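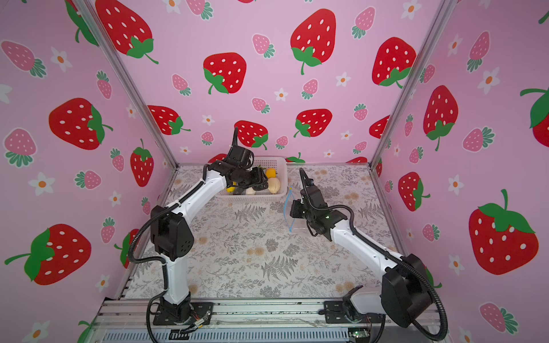

Legs like wet sandbags tonight, and I've got them propped up on the arm of the couch while I write this, so the handwriting is going to be terrible.

Final time trial before the Pindadcombe selection race, and I ran it with a stomach full of nothing but toast (my own fault, I slept through the alarm and then stood there in my socks trying to decide whether I had time for eggs). I finished 9 seconds off the standard. Nine! Last spring I was so far outside it that I didn't bother to write the gap down, so I'm trying to be kind to myself about this one, even if I did sit on the infield afterward and pick at the grass for a good long while.

Then home, a shower, and the money notebook, which I'd been putting off all month. The grant from the Foker fund comes to 1,770 for the whole season, and when it landed in April I felt like a rich woman! I bought spikes. I bought the good tape. Now I've got the physio to pay, and the bus up to Cedutley and back, and two nights in a room once I'm there, and the entry fee on top of that, and I could see where it was all heading well before I got to the bottom of the column. So I've asked for the early shifts again at Echeverría, 2 extra a week, stacking bread from five until the store opens. It means moving my easy runs to the afternoon, when it's hot and the river path is full of strollers, but I like the strollers, and I like coming home smelling of rolls, so there are worse ways to pay for a track habit.

I did think about stopping. I want to put that down here because I never say it out loud to anyone. I thought about it at the far end of the back straight, on the last lap, with my arms going heavy, and I thought how nice it would be to have a Saturday kind of life, with pancakes and a movie and knees that don't click on the stairs. And then the bell lap was over and I was already wondering if I'd gone out too fast in the first 200. Eleven years of this, and I still go out too fast.

Anyway, it's past 11 and I need to hang up my kit or it'll be damp in the morning. Easy run tomorrow, no watch. Eggs first.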